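Ticket: label printer skipping, duplicate bin labels
Site: Quinlan, back room
Opened: December 5, 2022
Priority: medium (was low)
Status: closed, see last entry

Problem as reported

Flarano label printer skips labels when a batch comes over from Arotbridge. Single labels fine. Test page fine. Batch of 12 comes out with blanks in it, not always in the same spot. Sometimes the text slides down and the barcode ends up half on the next label. Separate thing, maybe related: bin labels printing with the same name on two different bins.

Been like this on and off since September. People have been reprinting and throwing away the bad ones, which is why it never got a ticket.

Already tried before ticket was opened
Power off and on. New roll. Different USB port on the desk PC. Wiped the print head with a dry cloth (please use the cleaning pens, they're in the drawer).

Log

First visit. Printer on, no error on the panel. Ran the self test, clean, nice dark bars. Sent a batch of 12 from Arotbridge, got blanks. Sent the same batch saved as a PDF, also blanks. So not only Arotbridge.

Swapped the power brick with the spare. Same. Swapped the USB cable, same. Moved the printer off the power strip and onto the wall outlet, same. I'm calling power ruled out. Put everything back how it was.
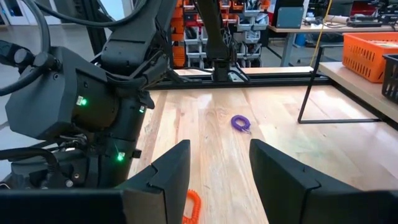
Attachment 1. Back room, green lights on.

Checked the driver next. Desk PC has two Flarano printers installed, one of them a leftover copy from the old machine. Arotbridge was pointed at the leftover. Stock size in that one is set to a 40 mm label. The labels on the roll are 73 mm. That would explain the sliding text but not the blanks, at least I don't think so.

Removed the copy, pointed Arotbridge at the real one, set stock to 73. Sent the batch again. Text lines up now on every label. Still blanks. So two problems, or three with the names.

Called Flarano support. On hold a long time. They asked what media we use and I said Daltberg. They wanted the sensor mode: gap or black mark. Printer was set to black mark. Our rolls have a gap and no mark on the back. Changed to gap, ran the media calibration (hold feed until the light blinks, let go, it spits out a few blank labels, that's normal).

Sent the batch. No blanks. Sent it again, no blanks. Sent a long one, 84 labels, and watched it the whole way. One blank near the end of the roll. Sensor window had a bit of adhesive on it. Cleaned with a pen, recalibrated, sent the long one again. Clean.

Leaving ticket open for the name problem.

Second visit. Printer still good. Desk says no bad labels between visits, trash under the desk agrees.

Name problem. Arotbridge builds the bin label from three fields: room, spot, color. Spot is supposed to be filled in by whoever adds the bin. Looked through the back room records and the spot field is empty on pretty much everything added after the update. Field isn't required any more, it used to be. Don't know if that was on purpose. Sent Arotbridge a question through their form, got the auto reply. 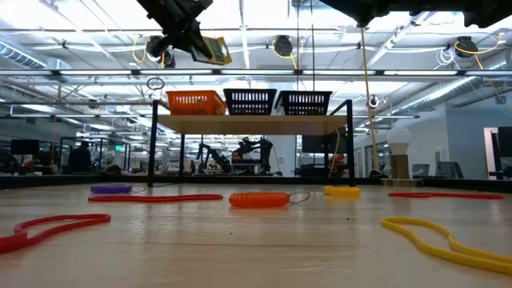 Attachment 2. Baskets on the shelf unit, orange on the left.

Tried making spot required again under Settings, Bins, Fields. Check box is grayed out for our login. Tried with the admin login, works. Saved. Logged out, logged in, still checked. Good.

Making it required does nothing for old records, they have to be opened and filled in one at a time. No bulk edit for that field that I can find. There is an import but it wants every column and I'm not going to risk the whole list over a few bins.
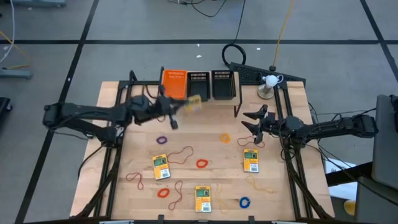
Arotbridge also has no warning when two bins end up with the same label text, it just prints both. With spot blank all that's left is room and color, and that only works if no color repeats. Ours does: orange on the left end of the shelf, then black, then black again. So orange gets a label of its own and the other two come out the same, barcode and all, and a scan of either one opens whichever record is older. Filled in spot as left, middle, right. Reprinted, scanned, each one opens the right record now. Did the same for the other records in this room. Front room not done.

Reply from Arotbridge. They say the required setting got turned off for all accounts in the update and they "will pass along" the request for a duplicate warning. No date. Fine.

Settings as left, in case someone resets the printer agian:
Sensor: gap
Stock length: 73 mm
Driver: the one without "copy" in the name
Roll: Daltberg, labels facing out
Calibrate after every roll change, takes no time

Not done / open
Front room bins still have blank spot fields. New ticket please, not this one.
Spare power brick went back to the cabinet, it's fine, someone had it marked bad.
Order cleaning pens, there's one left in the drawr.
Old labels with the duplicate barcode should be peeled off and not just covered, the scanner picks up the edge of the old one if the new one is crooked.

Closed. Reopen if blanks come back after a calibration.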